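Prukine Tabletop Pack review: two-handed practice without buying a robot

I've wanted to try programming a two-armed humanoid for ages, and the price of a real one has always ended that daydream in a hurry. So when Prukine put out its Tabletop Pack for the Trandard simulator, I cleared a weekend in February and went in headfirst. I'm still playing with it weeks later, and I like it a lot!

The pack gives you a robot, a room with a table, and a stack of household objects to drop in wherever you want. You can drive the arms by hand with a pair of controllers, or write scripts and let those do the work. It comes with 50 starter tasks, most of them the sort of thing you do half asleep before breakfast (put the can in the bowl, close the drawer, move the plate over). Simple stuff, until you have to do it with somebody else's fingers.

My first setup was a can, a bowl and a striped plate, and I spent a whole evening on it.
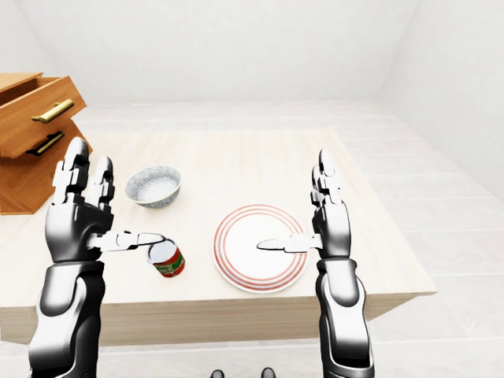 Can, speckled bowl and plate, with both thumbs stretched in toward the middle of the table.

What got me right away was how good the objects look. The bowl has a speckled inside and a bit of bluish glaze low on the outside, and the red stripes on the plate are crisp enough that I started using them as a guide for lining up my hand. The lettering on the can is too tiny to read, which bugged me more than it should have.

The hands are the real draw, though. Every finger moves on its own, and you can save a hand pose and call it up later with one button. I have 6 saved so far. The thumbs take getting used to. They stick out a long way when the hand is open, and I kept knocking things over with the one I wasn't thinking about. Slowing the controllers to half speed for the first few sessions helped a ton.

Picking up round things is where I've had the most fun. There's a gray speckled ball in the object set, a spongy-looking thing, and wrapping a whole hand around it feels great once you stop trying to pinch it.
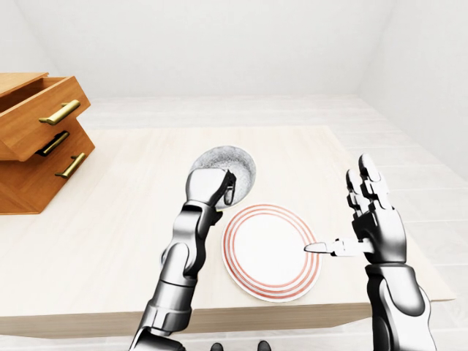
Left hand closed on the ball, right hand open by the plate, top drawer pulled out.

The little chest of drawers deserves a mention too. It has brass bar handles, and getting a finger behind one takes patience. My best run of drawer tasks came after I moved the chest closer to the left arm, something the manual suggests on a page I had skipped.

A few gripes. The room is very plain, all white walls and pale planks, and I'd love some other places to work in. Loading a saved session is slow on my aging desktop. And the log window keeps only the last 1000 lines, so a long script run will push out the part you wanted to read. I now save the log to a file before every run.

I also tried the Seyoum add-on, which brings in more kitchen objects. It's nice, but I'd wait until you've worked through the starter tasks. If you already own the older Pindport controllers, they work fine with all of this after a quick setup.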